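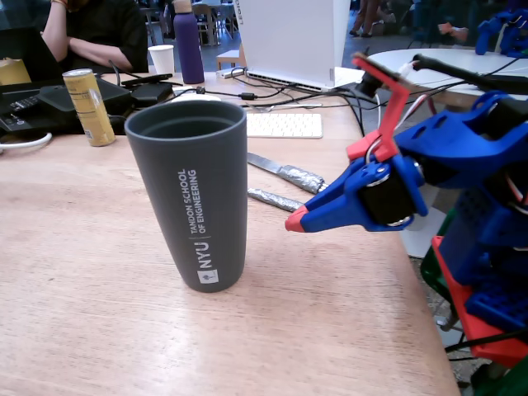
Claims about teleoperated data tend to report one number, the count of demonstrations, and leave the reader to assume that more is better. We are not convinced. The Hostard collection holds 3,716 demonstrations, all recorded by remote control, and of these we kept 2,261 after throwing out episodes in which the operator stopped, restarted, or let the arm drift for longer than two seconds. The task is the plainest one we could think of: bring the gripper to an upright tumbler and close on it. Even so, the workspace in Figure 1 has a laptop, a keyboard, a water bottle, a paper cup, and a knife with its handle wrapped in foil on the same table as the target, and a policy trained on such views has many things to latch onto besides the tumbler. Earlier reports on low-cost arms mostly used a bare table. We doubt that their success rates carry over.

**Figure 1.** Tabletop workspace with the printed arm at right and the target tumbler near the center.

### 4.2 Hand guiding against remote control

Hand guiding is often described as the easier method for new operators. Our logs support this only in part. Operators who moved the arm by hand finished their first episode sooner, but their paths were jerky near the grasp, where a person pushing on the links has poor control of the fingertip. Remote control gave smoother approaches and worse timing. Operators closed the gripper early, then backed off and tried again, and the policy learned to do the same. We saw this double close in rollouts from every remote-control model we trained, including the one trained on the filtered set.

The Gakard method is supposed to remove such habits by reweighting the demonstrations. We ran it with its default settings on a subset of 1,750 episodes and could not tell its rollouts from those of plain behavior cloning. It may do better with tuning, though a method that needs tuning for each table is a weak answer to the problem.

We also question the usual test. A run of 95 trials from one starting pose says little about what happens when the target moves a hand's width to the left. Section 5 repeats the comparison with shifted starts, and there the gap between the two teaching methods mostly goes away.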